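3.2 Mounting hardware and cable routing

The test vehicles were two four-door off-road trucks fitted with steel front bumpers and winches. Each carried a bracket made by Trostier, bolted to existing holes in the bumper, with no drilling or welding. The control wiring was run from the winch motor to the cab through the firewall grommet.
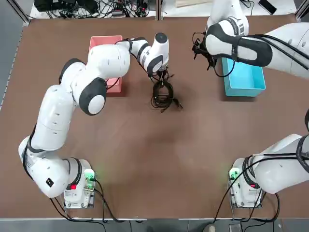
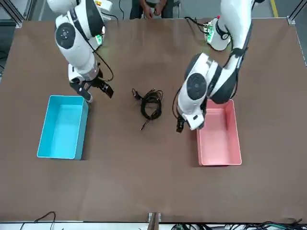
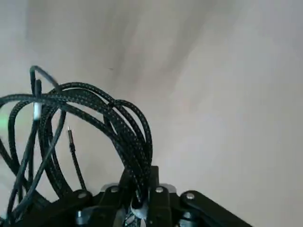 Figure 4. Two-arm table and black cable.

Bolts were tightened in a cross pattern and marked with paint so that any turning could be read by eye. We checked the marks after each run on the Clavuvside trail, a rocky loop with two steep climbs and one creek crossing. In total 239 runs were made between the two trucks, 34 of them with the winch under load.

Loosening was found on 18 runs. In 15 of these the bolt at fault was the lower outer one on the passenger side, where the bracket sits against a curved part of the bumper and the washer does not lie flat. A tapered washer was fitted on both trucks in June, and the later runs are reported separately in Section 4.

Wear on the wiring was slight. The sleeve was rubbed where it passed behind the grille on the first truck, and we moved the clip there toward the radiator support. The second truck has a wider gap at this point and was left as it was. Jaime Magalhães inspected both looms at the end of the season and found no bare wire.

The Eletton switch panel in the cab was used with its stock fuse throughout. Bracket loads were worked out with the Kapoor method, using the line angle noted by the driver at the start of each pull.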